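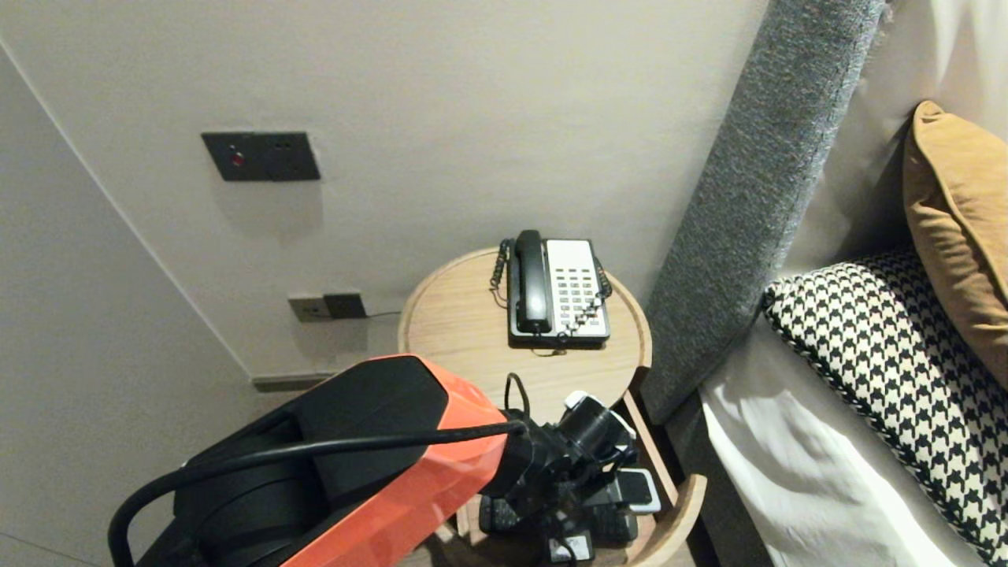 1/ Hotel nightstands, a thread. I have now spent 39 nights on the road this year and I have opinions.

2/ The round ones are the worst. Lovely wood, little raised rim, room for one phone and half a paperback. Everything else goes on the shelf underneath, where cables go to breed.

3/ My charger is down there. Has been since check-in. I can hear it buzzing and cannot reach it without lying on the floor like a plumber.

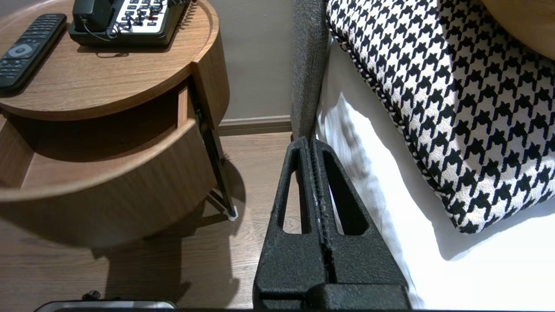 4/ My theory is that hotels buy furniture for the brochure. Cosmin Pană, who I travel with and who alphabetizes his socks, disagrees. He says the top is for the guest. Which guest? The desk phone has the right, its coiled cord has the keypad, and the remote is lying diagonally across what was left. I am paying for the bed and they are subletting the table.

5/ Who is calling me on that phone, by the way. Last time I picked one up it was Cosmin, asking if I had his adapter.

6/ I had his adapter. It was on the shelf.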